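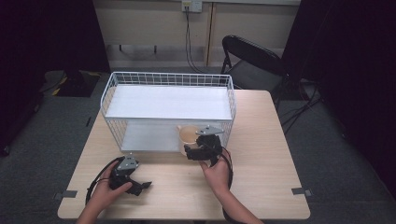
The Second Shelf: notes for a twenty-minute talk on small storage
Stuto Housewares Evening, May 30, 2021

Opening. Walk on, wait for the chairs to stop scraping. Ask who owns a wire rack. Most hands go up. Ask who bought it on purpose. Fewer.

Say: I have spent a good part of my adult life thinking about where cups go, and I would like the next twenty minutes back from you as compensation.

Slide 2. The rack problem
A two-level rack doubles your shelf. That is the pitch on every box. What the box leaves out is that it also gives you a downstairs. Things move downstairs and are never heard from again. I found a gravy boat in mine in April. I had already replaced it.
(Pause. If no laugh, keep moving, the gravy boat comes back later.)

Slide 3. The top
A flat white top board is the most attractive surface in any kitchen, and mail knows it. Keys know it. At home I allow the top board one job, which is plates, and I enforce this with the tone of voice other people save for dogs.
The wire standing up along the back is useful. It stops a plate from going over the edge and down behind the counter. Do not hang things from it. I did, for a month, and every whisk I own learned to fall.

Slide 4. The bottom
One row deep. If a cup has another cup behind it, the one behind has retired.
Handles face out, toward the hand. Put the cup you use every day near the end, on the side you reach with. I am right-handed and kept mine on the left for 4 years out of loyalty to a diagram.
See-through cups do well down there. You can tell from across the room whether somebody put one away with tea in it.

Slide 5. The survey
We asked 394 Noto customers what lived on their lower shelf. 62 wrote "not sure." One wrote a full page, and I think about that person often.
(Do not read the page. Ran long at Ogbonna.)

Slide 6. Trying it out
Before a rack goes in a cupboard, put it on a bare table for an evening. Load it, unload it, reach in from the front with both hands. You will find out where your knuckles hit. Mine hit the top board, every time, and I had opinions about it out loud.
Stestomier people will ask about load limits. Tell them to read the label. I do cups.

Slide 7. Homework
Take everything off the lower shelf tonight. Put back what you have used this week. The rest goes in a box, and the box goes somewhere annoying, like the hallway.
Gravy boat callback: I now have two. Both are available after the talk.

Questions, ten minutes. If asked about drawers, say that is a different talk with a different fee. Leave the clicker on the lectern this time.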